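# シミュレーターの台所でアームにボウルをつかませるまで(自宅ビルド日記つきの手順)

実機を動かす前に、画面の中でさんざん失敗しておこう、という回です。 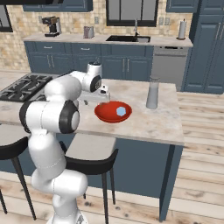 シミュレーター内のキッチン。アイランドの上、赤いボウルの縁のそばにグリッパーを寄せたところ。

うちの作業部屋は六畳で、机の半分は工具とネジの箱で埋まっています。そこに自作アームを据え付けたのはいいものの、最初の週に棚の角へ思いっきりぶつけまして……。3Dプリントした手首のカバーが割れて、その日は床で破片を拾って終わりました。それ以来、新しい動作はかならずシミュレーターで通してから実機に移しています。今回はその手順を、自分のメモがわりに全部書いておきます。

使っているのは、共同工房Hullsideの仲間うちで回しているシミュレーション環境「Grerska」と、アームに指令を送る小さなライブラリ「Caleo」です。どちらも公式サイトがあるような立派なものではないので、手元の環境に合わせて読み替えてください。考え方はほかのシミュレーターでもほぼ同じはず!

## 用意するもの

- アームのモデルファイル(関節の可動範囲が入っているもの)
- キッチンのシーン一式
- 器になる物体と、その中に入れる小物
- そこそこのGPUが載ったPC
- 飲み物(読み込みが長いので)

アームのモデルは実機と同じ寸法でなくても練習にはなります。私の実機はもっと不格好で、配線もむき出しです。画面の中の白くてつやつやしたアームを見ていると、たまにうらやましくなります。

## 1. シーンを読み込んで、まず何もしない

いきなりアームを動かしたくなるんですが、ここは我慢。シーンを読み込んだら、物理演算だけを200ステップ回して放っておきます。

これをやると、置き方のまずい物体がすぐわかります。ボウルがじわじわ滑っていくとか、水差しがぷるぷる震えているとか。私は最初、ボウルを天板に少しめり込ませて配置していて、再生した瞬間に天井まで飛んでいきました。あれはあれで面白かったけど、練習にはなりません。

直し方は単純で、物体の高さをほんの少しだけ上げて、落として着地させるだけです。着地した位置をそのまま初期位置として保存しておくと、次からは静かに始まります。

## 2. アームの立ち位置を決める

私はアイランドの手前側にアームを立てて、天板の上へかぶさるように伸ばす配置にしました。上からまっすぐ下ろせるので、縁をつまむ動作が組みやすいんです。

注意したいのは、手を届かせることばかり考えていると肘のことを忘れる、という点。今回のキッチンにはアイランドの左端にコンロがあって、黒い五徳が出っぱっています。手先がきれいに動いていても、途中のリンクがそっちをかすめることがあるので、衝突判定の表示は最初からオンにしておきましょう。スツールも同じです。天板の下に収まっているからといって油断すると、下側のリンクが背もたれに当たります(当てました)。

置き場所に迷ったら、目標の手先姿勢をいくつか並べて逆運動学を解かせてみてください。解がぎりぎりの関節角ばかりになるなら、その場所はあきらめて、台座を横へずらすのが早いです。

## 3. 縁の上の「手前の点」を作る

ここが今回の本題です。

ボウルの中心を狙ってしまうと、指は中身のほうへ突っ込んでいきます。つまみたいのは縁なので、目標点も縁に置きます。私はつかむ点とは別に、その真上に待機用の点をひとつ作っています。Caleoでの書き方はこんな感じ。

```python
rim = bowl.rim_point(side="left")
pre = rim.offset(z=0.08)

arm.move_to(pre, speed=0.3)
arm.wait_until_still()
arm.move_line(rim, speed=0.05)
```

待機点は縁から8センチ上です。そこまでは普通の速さで移動して、いったん止まってから、ゆっくりまっすぐ下ろします。止まるのを省くと、揺れが残ったまま降りていって指が縁を叩きます。

左側の縁を選んだのにも理由があります。中の水色の小物が右寄りにあるので、反対側なら指の内側がぶつかりにくいかなと。ボウルの右にはグレーの背の高い水差しも立っていますし、手首を回す余裕がほしいなら左のほうが気楽です。

## 4. 指の向きを合わせる

二本指のグリッパーで縁をつまむときは、一本が内側、もう一本が外側に来るように回します。文字にすると当たり前なんですが、手首の角度が90度ずれていると、二本とも縁の上に乗ってしまって、ただボウルを押さえつけるだけになります。

私は確認用に、指先へ短い矢印を描かせています。開閉の方向に一本だけ。これが縁をまたいでいればOK。数字を眺めるよりずっと早いです。

あと、浅くて広いボウルは縁が外へ傾いているので、真下向きの指だと片側だけが先に当たりがちです。少しだけ手首を倒してやると落ち着きます。どのくらい倒すかは器しだいなので、ここは見ながらちまちま調整してください。日曜の午後がまるっと溶けました。

## 5. 閉じて、持ち上げる

```python
arm.grip(force=limit)
arm.wait_until_still()
arm.move_line(pre, speed=0.05)
```

`limit` は最初かなり弱めにしておいて、滑ったら少しずつ上げます。強いほうから始めると、シミュレーターの中では物体が変な方向へはじけ飛ぶことがあって、原因がわかりにくくなります。

持ち上がったら、中の小物が転がらないかも見ておきましょう。片側の縁だけで持つと器はどうしても傾きます。傾きが気になるときは、持ち上げる高さを控えめにするか、あきらめて両手の構成を考えるか……。私はアームを二台置く場所がないので、前者です。

## 6. 位置をばらして100回

一回うまくいっても、まだ喜ばないこと。ボウルの位置と向きを少しずつ変えて、100回まわします。寝る前に仕掛けておけば朝には終わっています。

私の初回の結果は、失敗が26回。がっくりきましたが、ログを並べたらほとんどがボウルを奥に置いたときでした。腕が伸びきって、下ろす途中で手首の向きが崩れていたんです。台座を少し前に出して、ボウルを置く範囲も狭めたら、だいぶましになりました。

失敗したときは、動画だけじゃなくて関節角も一緒に保存しておくのがおすすめです。あとで「肘が限界に当たってたのか!」とわかると、けっこう気持ちいいですよ。

## よくつまずくところ

**アームがまったく動かない**
一時停止のまま指令を送っていませんか。私は週に一度はやります。

**指が縁をすり抜ける**
衝突形状が粗いかもしれません。ボウルの衝突形状が凸形状で近似されていると、中がふさがった塊として扱われて、逆に指が入らないこともあります。どちらの場合も、形状を細かい部品に分割し直すと直りやすいです。

**つかんだのに滑る**
力を上げる前に摩擦係数を見てください。読み込んだままだと、やたらつるつるな設定のことがあります。

**画面がカクカクする**
影と反射を切る。大理石の天板はきれいなんですけど、練習中は灰色の板で十分です。

## 実機に移すときのメモ

速度は画面の中の半分から。非常停止のボタンは、必ず利き手の側に置きます。器は割れないものを使ってください。うちはプラスチックの安いボウルで、中身は丸めた靴下です。

設定ファイルは Hullside の共有フォルダの `arain` というディレクトリに入れてあります。台座の位置だけは私の部屋に合わせた値なので、そのまま使わずに書き換えてから動かしてくださいね。次は水差しの取っ手なし持ちに挑戦中で、今のところ倒してばかりいます。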